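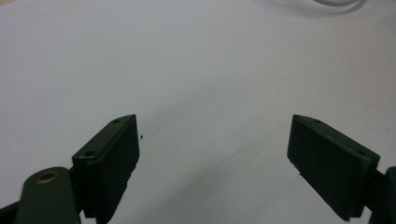 So the white is done! Two coats on the big work table in the back room, plus a third on the corner by the window where the old varnish kept bleeding through and turning everything the color of weak tea. I have been looking at this table for so long (we bought it when we still lived on Lachance Street) that I'd stopped seeing how orange it was.

I went with matte. Everyone at the paint counter in Stasness wanted me in satin, and I get it, satin wipes down easier, but the ceiling light in that room is brutal and I didn't want it bouncing up at me while I'm cutting fabric or wrapping presents or whatever else ends up happening in there. I'll take the extra scrubbing.

The sanding took most of a weekend. I started by hand, which was dumb, gave up before lunch and dragged out the little electric sander, and then spent the evening wiping dust off things two rooms away. Next time I'm hanging a sheet over the door. Primer after that, then a day of leaving it alone, which I'm terrible at – I kept sneaking in to poke the underside.

Cost so far is $98, and that's paint, primer, a decent brush and more sandpaper than I needed. A new table the same size was $478 at the place in Sirley, and the legs wobbled in the showroom.

Now I have to decide what gets to live on it. The sewing machine, yes. The jar of pens, maybe, if I throw out the dead ones first. The mail pile is NOT coming back, it can find a drawer.

Shelves are up next, probably in March, once I figure out if that wall will hold anything heavier than a calendar. If you've hung shelves on old plaster, tell me what anchors you used, I'm all ears.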